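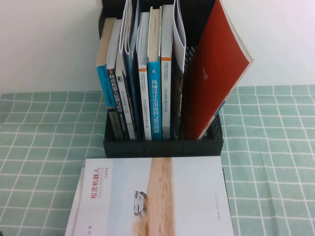 4. Setting up the desktop reference file

4.1 Scope

This section covers the assembly, loading and upkeep of the Gidau desktop file organizer when it is used for shared reference material: bound books, soft-cover booklets, binders, pocket folders and product manuals. Wall mounting and drawer inserts are covered in Section 6.

4.2 Before you start

Check that the following are at hand:

Organizer body, part 2604
Base pads, one set
Label strip (optional)
The material to be filed

The organizer must stand on a level surface. A tablecloth or mat may stay in place as long as it lies flat under all corners. Do not straddle the edge of a mat. The body will rock, and tall items will work their way toward the lower side.

Caution: Do not lift the organizer by its side walls when it is loaded. Remove the contents first, or slide the organizer with both hands on the base.

4.3 Positioning

1. Place the organizer with the front lip toward the user.

2. Leave clear table in front of the lip, deep enough for one manual to lie flat. This is the reading area. It is used for the item currently in use and should hold one item at a time.

3. Leave 12 cm of free space on the right side. Folders wider than the body will lean outward there, and a wall or monitor stand on that side will bend their covers.

4. If the organizer stands against a wall, pull it forward until the rear panel no longer touches. Tall binders need the gap when they are tilted for removal.

Note: On light-colored tablecloths, fit the base pads before loading. The bare base can leave marks on coated fabric.

4.4 Loading order

Load from left to right. Rigid items go in first and carry the load of the softer ones.

1. Stand the thickest hardcover or thick-spined book against the left wall, spine to the front.

2. Add the remaining bound books. Keep volumes of a series in the same orientation, so that the colored bands on the spines line up and a missing volume is easy to see.

3. Place thin books between thick ones. A slim book with nothing firm beside it will lean, and its pages will open at the top.

4. Add soft-cover booklets. These bow outward when they stand at the end of a row. Where possible, put a binder or a stiff divider on the open side.

5. Add ring binders and clip binders behind or to the right of the booklets.

6. Add pocket folders last, at the far right, with the lower corner inside the body. The upper part may extend beyond the side wall. 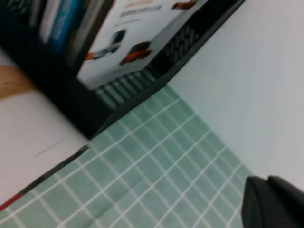
7. Press the row lightly to the left with a flat hand. There should be enough play to draw out any one item without dragging its neighbors. If two items come out together, the row is too tight and one item should go to overflow storage.

Caution: The filled row must not exceed 80 percent of the inner width. Above this, the side walls spread and the front lip may lift from the base.

4.5 Mixed languages and spine direction

Reference sets often combine titles in more than one language. Chinese titles usually read from top to bottom along the spine, with the characters upright. English titles on the same shelf are often turned sideways. Do not turn a book upside down to make the reading direction match. File by subject first, then by height within the subject.

A workable subject order for a technical desk:

General theory and principles
Software and programming
Mechanical design, including atlases of mechanisms
Product manuals and supplier booklets
Open folders (work in progress)

Supplier booklets often have no printed spine. Write the product name on the label strip, or on a tab fixed to the upper corner of the cover. Do not apply tape to a printed cover.

4.6 Removing and returning items

1. Hold the item at mid-height on the spine. Do not pull at the top edge.

2. Tilt the top toward you, then lift until the lower edge clears the lip.

3. Lay the item in the reading area, cover up.

4. After use, open a gap in the row with one hand and lower the item into it with the other. Soft covers should be guided by the lower corner, or they will fold under.

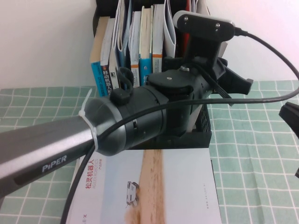
5. Close the gap by pressing the row to the left again. Check that no folder has slipped behind the books, where its title cannot be read from the front.

Note: A manual left in the reading area at the end of the day should be returned to the row — the area is not a storage position.

4.7 Troubleshooting

Books lean to the right.
The row is underfilled. Insert a divider, or move the binder closer to the last book.

Pages flare at the top of a thin book.
The book is standing between items of lower height. Move it next to a taller, firmer volume.

A booklet cover stays curved.
Lay the booklet flat under a heavy book overnight and return it to a different position, away from the end of the row.

The organizer creeps forward on the cloth.
The base pads are missing or dusty. Wipe them with a damp cloth and let them dry before reloading.

4.8 Care

Dust the body with a dry brush, including the slots. Remove the contents before wet cleaning. Solvent cleaners dull the matte surfaces and should not be used.

Replacement base pads and label strips are listed in Appendix B under item 94. Requests go to Sheena Ogilvie, Dirkent parts desk. Corrections to this section go to Shadi Kassab.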